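Westari Introduces Vurex, a Hand-Held Gripper Kit for Recording Everyday Handling Tasks

Rental and purchase plans open in April; first kits assigned to Gurholm training program

14 shares | 3 comments

GURHOLM – Westari today announced Vurex, a hand-held gripper kit that allows companies and research groups to record manual tasks in ordinary rooms and use the recordings to train robot arms. The kit will be offered for purchase or on a monthly rental plan beginning in April, with setup and operator training included in both.

Vurex is held and operated by one person. The operator opens and closes two flexible fingers around an object while a wide-angle camera mounted on the tool records the fingers, the object and the surroundings. The recordings are then transferred to Westari's processing service, which checks them for completeness and returns them in a form suited to training.

"Our customers have asked for a way to gather handling data in the places where their machines will work," said Ritu Sengar, head of product at Westari. "A robot arm is costly to move from site to site. A person with a hand-held tool can be at work in a new room within minutes, and the rooms themselves need very little preparation."

The standard kit contains two gripper units, a charging station, a carrying case, a calibration board and a set of spare fingers. Each unit weighs 900 grams. The fingers have a ribbed structure that bends around an object as pressure is applied, and they are attached to mounting plates with screws so that a worn pair can be replaced on site. Replacement fingers will be sold separately.

Before general release, Westari placed Vurex with 5 customer sites for an extended trial. Operators at those sites recorded 107 different tasks, including sorting stationery, clearing tables, closing drawers and moving cups and bottles. Westari made several changes in response to their comments. The trigger was given a longer travel for finer control of small objects, the grip was reduced in width, and the unit now gives a short vibration when recording begins and ends.

Meeting rooms were among the settings most often requested during the trial. They combine large shared tables, strong daylight and a changing mix of personal items and office equipment. Westari has prepared a set of task guides for these rooms, covering drink containers, paper goods, writing tools and small packaging. Each guide sets out the starting position, the movement to be recorded and the number of repetitions.

"We wanted the guides to be clear enough for an employee with no background in robotics," said Selina Lüthi, who leads customer training for the company. "An operator reads one page, completes a short practice session and begins. If a recording falls short, the service says which part must be repeated."
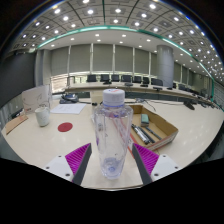

Vurex gripper fingers on either side of an empty plastic bottle on a conference table.

Clear containers receive particular attention in the guides. Operators are asked to record them against several backgrounds and to include other objects on the table – mugs, trays, paper bags – in varied arrangements. The same bottle task is repeated from different sides of the table and at different times of day.

The first production kits have been assigned to a training program in Gurholm run jointly with Ó Riain, a regional supplier of office support services. Ó Riain will train its own staff as operators and will offer recording sessions to clients that do not wish to purchase equipment. Sessions can be booked by the half day or full day, and the client keeps all rights to the resulting recordings.

Privacy controls are included in every plan. Customers may choose to have faces and readable documents blurred before any recording is stored, and may request deletion of a session at any time. Access to recordings is limited to persons named by the customer.

Westari expects to ship almost 200 kits in the first production run. Orders will be filled in the sequence received, and rental customers may apply part of their paid fees toward purchase. Existing trial customers will receive the updated grip and trigger at no charge.

Requests for price lists, demonstration appointments and copies of the task guides may be directed to the Westari sales office in Gurholm.

About Westari

Westari designs recording tools and data services for companies that build or use robot arms. The company is based in Gurholm, where it also maintains its workshop and training rooms.

Share this release: 14
Comments (3)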